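Hand-Held Gripper Work: Good Practice Gallery
Stalldale workshop, desk tasks

Posted Thursday, July 28, 2022

This page goes with the written rules for hand-held gripper sessions at Stalldale. The rules themselves run to 60 numbered points and most people only need a few of them on a given day. The ones collected on this page are the ones that come up at the desk, where an operator holds the gripper and works through ordinary objects one at a time.

The rules were first put together for the Ovska project and later taken over for Totitz with small changes. Where the two differ, follow the Totitz wording. Rule numbers are the same in both.

Before the session

Check the finger inserts on both sides. Look for tears in the ribs, dirt between them, and any insert that has started to lift. Change inserts as a pair, even if only one is worn. A worn insert next to a new one closes unevenly and the grasps from that day can't be compared with the others.

Check the screws in the mounting plates by hand, then with the driver. Do not use thread glue on the plates. They come off too often for that.

Open and close the fingers fully 2 times before picking anything up. If the movement catches, put the tool down and write it in the log. Do not try to free it by squeezing harder.

Wipe the lens with the cloth from the kit - never a sleeve or a paper towel.

At the desk

Desk sessions use a normal working desk. The rule (number 14) is that the surroundings stay as they are and only the reach area is managed. Things at the back and sides may stay where they are, including boxes, bottles and papers, as long as they are stable. A tall item that could tip when the tool brushes past it has to be moved back or laid down.

Approach the object with both fingers open and level with each other. Line up first, then close. Closing while still moving sideways pushes the object along the desk and counts as a failed grasp, even if it ends up held.
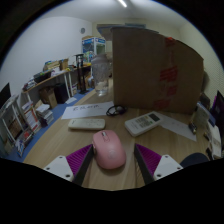
Fingers open on either side of a pink mouse, with two white remote controls close by. With neighbors this near the target, check the clearance outside each finger as well as the gap between them (rule 22).

Grasping and putting down

Close at an even speed until the inserts meet the object, then stop. The inserts are soft and will take up the shape without extra force. Anything with buttons should be held by its sides where possible. If a button has to be touched, say so in the notes.

Lift straight up by a hand's width before moving across. Objects are put down, not dropped, and the fingers open fully before the tool is pulled away. Half-open fingers drag light objects with them.

If an object falls, leave it until the recording is stopped. Then pick it up by hand, check it for cracks, and start that take again with a new number. The old take is kept and marked failed. Takes are not deleted at the desk for any reason.

Papers and screens

Rule 31 is the one most often missed on review. Handwritten notes, letters and labels with personal details should be turned face down or taken off the desk before recording. The same goes for monitors, which should be off or showing a plain background. Look at the far tables too, as the lens takes in a wide view.

Cables may stay on the desk if they are coiled and clear of the reach area. A loose cable across the front edge is a reason to stop.

After the session

Fill in the log while still at the desk. Write the take numbers, the objects used, the insert pair and anything unusual. The Furukawa spreadsheet has a column for each, and blank cells are sent back.

Return the tool to its case with the fingers closed. Batteries go on the charger in the store room, not on the desk.

From the last review

We went through 445 desk takes for the last review. Of these, 103 were sent back with a note, mostly for missing log entries or readable papers in view. The rules on clearance and closing speed were followed well and will not change.

The next revision is planned for November. Corrections to this page can be left in the log book by the door, with the rule number written first.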